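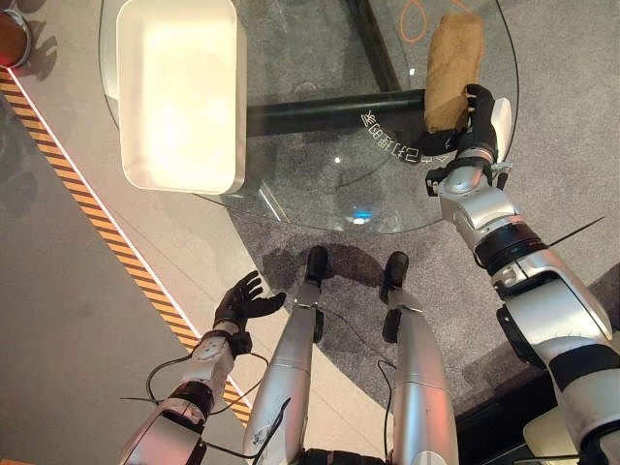 Figure 2.1 Head-camera view during a tabletop demonstration. The right hand holds the object; the left hand is open and empty.

Chapter 2
Gathering Demonstrations

A policy learned from examples can be no better than the examples it was given. Chapter 1 treated the learning rule as the main object of study and assumed that a set of recorded demonstrations was already on disk. This chapter drops that assumption. It deals with how demonstrations are planned, recorded, checked and stored, and with the errors that enter at each step.

We use the word episode for one continuous recording of one attempt at one task. An episode holds the camera images, the joint positions of both arms and hands, the commands sent to them, and a short text label. All of these must share one clock. Bastien Hamel's notes on the Kimon recordings describe a delay of 13 frames between image and command that went unnoticed for most of a month; the trained policy closed its hand late on every grasp.

The view in Figure 2.1 is the one the policy receives, and it should be studied as such. The tabletop is clear glass, so the carpet and part of the table's base show through it. The fingers wrap around the lower half of the object and hide that part of it. A learner has no prior knowledge that the base lies below the surface - it must get this from variation in the data, or from a second sensor.

Three questions organize the chapter. Section 2.1 asks what should vary between episodes and what should be held fixed. Section 2.2 asks how many episodes are enough, using the Narnetti set of around 2000 episodes as a worked case. Section 2.3 asks which episodes to discard. Failed attempts are often removed by default, but a failure followed by a recovery can carry information found nowhere else in the set.

Readers who have not used a teleoperation rig should read Appendix B first. The exercises assume the Lecomte file layout, in which each episode occupies its own folder and the label is stored apart from the images.

2.1 Choosing What to Vary

Let a task be given by a start state, a goal test and a time limit. The start state includes the pose of every object the robot may touch, the pose of the robot itself, and the lighting.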